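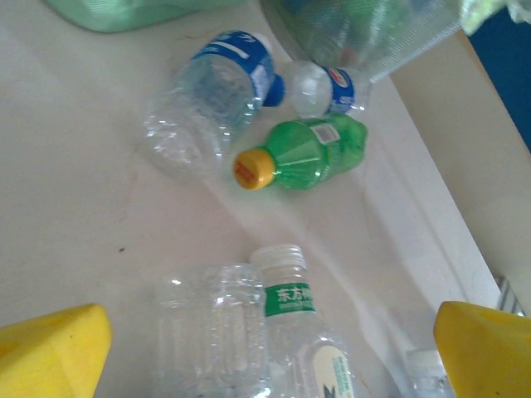 Botellas sobre la mesa blanca, entre los dos dedos amarillos.

De: Rachid Erraji
Para: lista Automatización en planta pequeña
Asunto: Re: Re: ¿separan ya botellas o seguimos con las manos?

Hola a todos:

Contesto a Jonas por partes, que luego me dice que me escapo.

Jonas Wallner escribió:
> He leído lo de Noltton y sigo sin entender el entusiasmo. Tenemos
> brazos que sueldan coches desde antes de que yo me afeitara y ahora
> hay que aplaudir porque uno levanta una botella vacía. Mi suegra
> separa el reciclaje hablando por teléfono. ¿Alguien me da una cifra
> o seguimos con los vídeos?

Cifra: en la última tanda de enero, con 100 intentos, 56 botellas acabaron en el cajón que les tocaba. De las otras 44, la mayoría se quedó en la mesa y unas cuantas se fueron al suelo, donde las recogió Mohcine, que por ahora es el sistema más fiable que tenemos en Mivville.

Lo de soldar coches no me sirve de comparación. La chapa llega siempre igual y al mismo sitio. Mira la foto: una botella de agua medio aplastada, otra verde de refresco pegada a una pequeña de tapón blanco, y la más cercana a los dedos, una grande transparente con el cuello hacia el centro de la mesa. Plástico transparente sobre blanco y con brillos por todas partes. La verde es la favorita del equipo, por razones evidentes.

Dicho esto, tu suegra gana. Said la imitó (a tu suegra no, a una persona normal con prisa) y despachó 50 botellas antes de que se le enfriara el café. La máquina, con las mismas 50, le dio tiempo a tomarse el café, lavar la taza y quejarse de los turnos.

Donde falla más:

– Los montones. Si dos botellas se tocan, a menudo cierra los dedos en el hueco y se va tan contenta a soltar aire en el cajón.
– Las aplastadas. Aprieta, la botella cruje, cambia de forma y hay que empezar otra vez.
– Los tapones. Ni lo intentamos. Quien pregunte por los tapones paga la comida.

Sibel Toprak propuso poner un tapete oscuro y separar las botellas antes de empezar. Con eso la cifra subiría, no lo dudo, pero si alguien tiene que colocarlas una por una, ese alguien ya puede dejarlas en el cajón. Lo hemos discutido 2 veces y en las dos acabamos hablando de otra cosa.

A los de Vanmont, que preguntaban si comprar: yo esperaría. Para una línea con un solo tipo de envase, quizá merezca una prueba. Para lo que sale de un comedor, contratad a alguien y pagadle bien.

Mando la tabla de fallos cuando Mohcine termine de pasarla a limpio. Si alguien tiene apuntes del montaje de Czerwiński con ventosas, que me los envíe, aunque sea en servilleta.

Saludos,
Rachid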